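FOR IMMEDIATE RELEASE -- April

Clamotdale Dish Library Opens Second Counter, Adds Evening Hours

CLAMOTDALE -- The Clamotdale Dish Library, the lending service that keeps plates, cups and serving bowls out of the trash after block parties and school suppers, opens a second counter this month inside the old Jellent dry goods store on Mill Street. Same free loans. Longer hours. More bowls, finally.

The library lent 1,082 place settings last year, up from 800 the year before. Most went to graduations, funerals and church lunches. A good share of those loans came in the same few weeks of early summer, and the first counter at the fire hall ran out of dinner plates on more than one weekend. The new space has shelving on both long walls and a loading door at the back, so borrowers can pull up and not carry crates through the front.

How it works. Sign up at either counter with a Clamotdale address. Reserve up to 2 weeks ahead, by phone or in person. Crates go out packed and counted, with a list taped to the lid. Keep them for 3 days. Bring everything back scraped and washed. Chips happen, just tell the desk. Lost pieces are charged at replacement cost and there is no late fee for the first day. 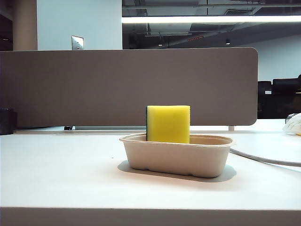 New this season -- the Taro line of shallow trays, wide and fairly shallow, good for soup or salad. They were picked after a long winter of testing with the school kitchen, which wanted something a second grader could carry without spilling. Borrowers asked for bowls more than any other item in last falls survey. Forks were next. The library has bought more forks.

Funding for the second counter comes from the Văduva Fund, which supports household reuse projects in small towns, and from the spring plate sale. The grant covers rent and shelving through the end of next year. Loans stay free at both locations.

Evening pickup runs until 8 p.m. at Mill Street only. The fire hall counter keeps its current morning hours and will still handle tablecloths and the two big coffee urns, becuase the wiring at Mill Street isn't ready for testing them. Returns accepted at either counter, no matter where the crate came from.

Opening day: doors at 10 a.m., coffee, a short welcome, then regular lending. Donations of plain white dinner plates welcome that day. No plastic, no gold rims, please -- the rims do not survive the dishwasher. Parking behind the building. The front steps are being repaired so use the side ramp.

Reservations for June are open now and going fast.

###

COMMENTS (4)

millstreetmom: Can we get a crate for a Saturday if we pick up Thursday night? 3 days makes that tight

dish_library_desk: Yes, day of pickup doesn't count. Back by Sunday close.

Ruralroute6: glad about the forks. last year we had forty guests and a lot of spoons

pk_clamot: Is the side ramp wide enough for a hand truck?

Contact: Clamotdale Dish Library, Mill Street counter | © Clamotdale Dish Library. All rights reserved. | Back to top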